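Hiltton Sports Ground Equipment
Wicket and Pitch Protection > Mobile Covers

Flistetico Mobile Wicket Cover

The Flistetico is a wheeled rain cover for cricket wickets and other narrow turf strips. It consists of three linked bays with a pitched roof, a full-length gutter on each side and a drain hose connection at either end. The cover is moved by hand and needs no towing vehicle on level ground.

It is intended for club, school and county grounds where the cover is moved several times in a day of play. For covers left in place through the winter, see the Grimasau static range.

Construction

The frame is welded aluminum box section with bolted corner plates. All fasteners are stainless steel. Bays are joined by captive pins, so the cover can be separated for storage or for use on a shorter practice strip. The joint between bays is closed by an overlapping flap with hook-and-loop fastening.

The roof skin is coated polyester, welded at the seams and laced to the frame through brass eyelets. It is supplied in white as standard. Green is available to order. The skin can be replaced one bay at a time without removing the wheels or gutters.

The gable ends are open to allow air movement over the turf. Clip-on end curtains are listed under accessories and are recommended where the strip runs in line with the prevailing wind.
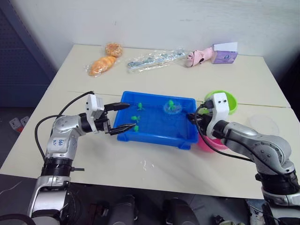
Blue tray with water and small green figures.

Drainage

Each gutter has a fall built into the frame, from the center bay to both ends. Water leaves through a threaded outlet that accepts standard flat discharge hose. With both ends connected and the hoses laid straight, the rated discharge is 1,075 gallons per hour. Kinked or uphill hoses will reduce this figure.

Hoses should be run clear of the square and past the nearest boundary drain if there is one. Blank off any outlet not in use with the plug supplied. A leaf screen is fitted at each outlet and lifts out for cleaning.

Wheels and handling

Each bay has four pneumatic turf tires with sealed bearings. The tread is flat with rounded shoulders to limit marking on a prepared surface. Recommended tire pressure is printed on the data plate next to the outlet.

Wheels can be set in line with the strip or at a right angle to it. To change direction, lift the locking lever, turn the wheel until the pin drops, then check that all wheels are aligned. Do not move the cover with any lever in the raised position.

Two people can move a single bay. Four people are recommended for the full cover — more on a sloping outfield. Anchor straps and ground spikes are included and must be used whenever the cover is unattended.

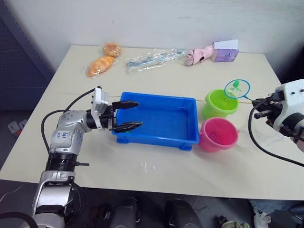

Left arm over the blue tray, gripper fingers open.

Specification

Covered area, three bays joined: 916 square feet
Weight, complete without hoses: 455 pounds
Rated discharge, both outlets: 1,075 gallons per hour
Frame: aluminum box section, mill finish
Skin: coated polyester, white or green
Wheels: four per bay, pneumatic, turf tread
Gutter: aluminum, both sides, full length
Frame warranty: five years
Skin warranty: two years

Assembly

The cover ships flat on two pallets. Assembly requires three people, a socket set and a level area slightly larger than the finished cover. Frames are marked A, B and C. Bay B is the center bay and must be built first, as the gutter fall is set from it.

Tighten corner plates by hand until the bay is square, then torque in the order shown in the manual. Lace the skin from the ridge down. Check lacing tension again after the first week of use.
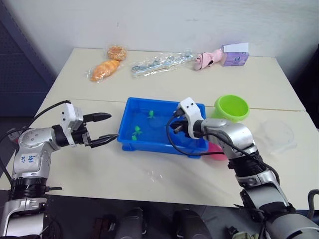 Blue plastic tray on the two-panel table.

Ordering

The complete cover is priced by quotation and depends on color and delivery address. A full replacement skin set for all three bays is $1,359, lacing cord included. Single-bay skins, wheels, levers and leaf screens are held in stock.

Accessories: end curtains, spare discharge hose, hose reel, tow bar for flat ground, storage straps.

Sales and spares are handled by Dhillon. Please quote the serial number from the data plate when ordering parts. Covers ordered by the end of January are built for delivery before the start of the season.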